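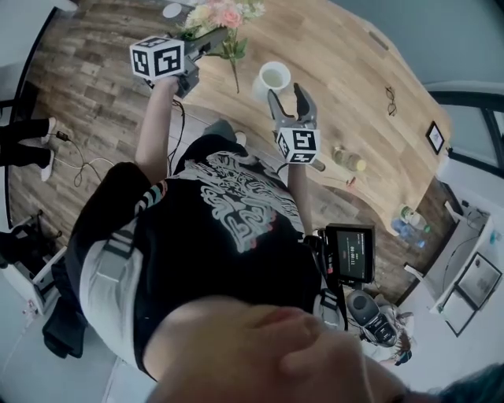

# Hondero 2 review: good pose tracking, slow replay tools

*January 26, 2026*

Hondero is desktop software from Brandska that takes recordings from hand-held grippers and turns them into trajectories an arm can follow. It finds the marker cubes on the grippers, works out where each one is, cleans up the path and hands the result to a planner called Arthur, which comes in the same install. We have been running version 2 in our shop in Eltamton since November, mostly on two-handed tabletop tasks with cups, jars and bottles.

## Setup

The installer worked on the first try. Calibration took around 15 minutes. You enter the printed size of the black squares, say which cube belongs to which hand, and turn each cube slowly in view until every face shows green. The strongly curved image from a head-level wide lens is handled by a fisheye profile. Pick it before you calibrate, because changing it later throws the calibration out and the program doesn't warn you.

## Tracking

This is the part worth paying for. With two faces of a cube in view, the pose holds steady and I rarely touch the filter settings. With a single face it sometimes flips for a few frames. Version 1 left those flips in the path. Version 2 marks them in orange on the timeline and offers a fix, and the fix is usually right.

A busy table doesn't seem to bother it. Flowers, eyeglasses and a small framed picture have all been sitting near the work at one time or another, and none of them has been picked up as a marker. Bright window light is harder on it. A washed-out face drops out completely, and we ended up raising the contrast setting by hand.

Keeping left and right apart works well until the hands cross. After that, check the labels.

## Arthur, the planner

Arthur checks whether your arms can reach the recorded path and bends it where they can't. For a plain reach toward a cup it makes small changes and leaves the approach angle alone. When both grippers work close together it gets cautious and adds long pauses. There is a slider for this - it's called "spacing" and sits under Export, where I wouldn't have looked.

Replay is the weak spot. Scrubbing through a long recording lags, and a six-minute take froze the preview more than once. The file was fine each time after a restart. There's no batch export from the window either, only from the command line.

## Should you buy it?

If you already record with marker cubes and wrote your own tracking scripts, the flip repair alone may be worth the license. If you mainly want a planner, I'd wait. Brandska lists a faster preview for the next update, and I'll add a note when I've tried it.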